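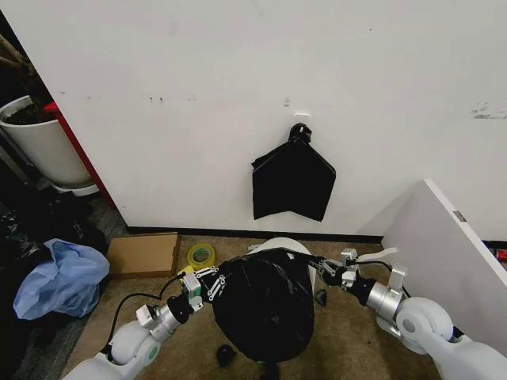 Residents of the Matlala building in Tristton will have a new arrangement for household and office waste from August, following a decision by the building's management to end the daily emptying of individual bins by contract cleaners. Under the new arrangement, each of the 268 rooms and offices in the building will keep one small bin, lined with a black bag, and occupants will change the liner themselves and take the full bag to a collection point on their own floor. A spare bag is to be kept close to every bin, folded and hung from a small adhesive hook on the wall above it, so that a fresh liner is always within reach when the full one is lifted out. The round white bins already in use, with the bag draped over the rim, will stay where they are, and no one will be asked to buy a new one.

The change was announced by Nosipho Ngubane, head of building services at Wiltura, the company that manages Matlala. In a letter delivered to all occupants, Ms Ngubane said that the present system had been introduced when the building was used only as offices and no longer suited the way it was lived in.

"Cleaners have been entering private rooms every morning to empty bins that were often almost empty," she wrote. "Residents have told us that they would prefer not to be disturbed, and the staff have told us that their time would be better spent on the stairs, the kitchens and the shared bathrooms."

A trial was held on two floors of the east wing earlier this year and ran for 18 weeks. It involved 29 rooms, of which 21 were occupied by residents and the remainder by small businesses. According to the report on the trial, the amount of waste collected did not change, but far fewer half-filled bags were thrown away. The report also recorded a fall in complaints about noise before eight in the morning, when the cleaners' trolleys had previously been at work in the corridors.

The hooks were an addition made during the trial. At first, rolls of bags were left in the floor kitchens for occupants to collect as they needed them. Rolls were mislaid or taken to other floors, and several bins were left without a liner. Annatjie Gumede, who supervises the cleaning staff in the east wing, proposed that a single folded bag be hung in each room and replaced during the weekly floor clean.

"People change a bag when the next one is in front of them," Ms Gumede said. "If they have to go down the corridor for it, the bin waits until tomorrow."

The hooks are fixed without screws. Wiltura has asked occupants not to move them once they are up, as many of the walls are already marked and further patches of paint are likely to come away if the adhesive is pulled off. Occupants who would like a hook in a different position should say so before it is fitted. Scuffs and scrapes that are already on the walls beside bins will not be charged to occupants when they leave, and will be dealt with when the rooms are next painted.

Occupants are asked to follow a few simple rules when changing a liner. The bag should be gathered at the rim on both sides and lifted straight up. It should be tied before it leaves the room. Bags should not be dragged along the carpet, and any scraps that fall beside the bin should be picked up at the same time, as the carpets in private rooms will now be vacuumed once a week by the cleaning staff and not every day. Glass, batteries and paint must not be placed in the bins at all – these will continue to be accepted at the ground floor store between nine in the morning and four in the afternoon.

Soil and plant cuttings have been the subject of several enquiries. A good number of residents keep potted plants on the floor, and during the trial some bags split under the weight of old compost. Small amounts may be placed in the ordinary bin, but anyone repotting a large plant is asked to carry the soil down to the garden heap behind the bicycle shed, where the gardening staff will make use of it.

Not all occupants have welcomed the new arrangement. Keabetswe Ntuli, who rents a workroom on the third floor, said that the charge for services ought to be reduced if the work was to be done by tenants. "I have no objection to tying up a bag," she said. "My objection is to paying the same amount as before and then doing it myself."

Wiltura has replied that the charge will be held at its present level for the coming year and that the hours saved will be given to the shared areas. The kitchens will be cleaned twice each day in place of once, and the stairwells, which have been the most frequent cause of complaint, will be washed every week. No member of the cleaning staff will lose hours as a result of the change.

Help will be available for occupants who are unable to lift or carry a full bag. Shireen Modise, of the residents' office, is keeping a list of rooms where collection from the door will continue, and no medical letter is needed in order to be added to it. Requests may be made in person or by leaving a note in the office letterbox. Those who will need help for a short time only, for example after an operation, may also apply.

The bags will be supplied by Ketent, which already provides the paper goods for the building. They will be of the same size as those now in use. One bag will be hung in each room at the beginning, and occupants who fill their bin more than once in a week may take extra bags from the cupboard beside the lift on their floor.

Fitting of the hooks will begin on the ground floor and continue upwards, with notice given on each landing the day before. Occupants need not be present, but are asked to leave the wall above the bin clear. The first review of the arrangement will be carried out by Mbali Steyn, the building manager, and her findings will be posted on the noticeboard in the entrance hall. Comments may be sent to her through the residents' office until then.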